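June
By the Rima Household Study group

4.2 How families talked about the kitchen table

We had not expected the table to matter as much as it did, and we are grateful to the Lundgren households for being so patient with us while we caught up. Of the 3572 diary entries we gathered, a great many circled back to that one piece of furniture, whether the writer had set out to describe supper, homework, or a quarrel over bills (Figure 2).
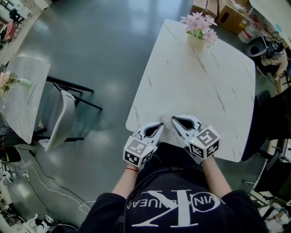

Families in Dresier wrote in much the same spirit, though they tended to eat later and to linger longer, and several of them told us, with real fondness, which chair belonged to which grandparent. We coded these entries under 4 headings, and two of us read every one of them, often over a pot of coffee.

Figure 2. A light-colored tabletop with marble-like veining.

The older diaries from Zamness are shorter and plainer, and we would dearly love to go back and ask those writers a little more about their evenings.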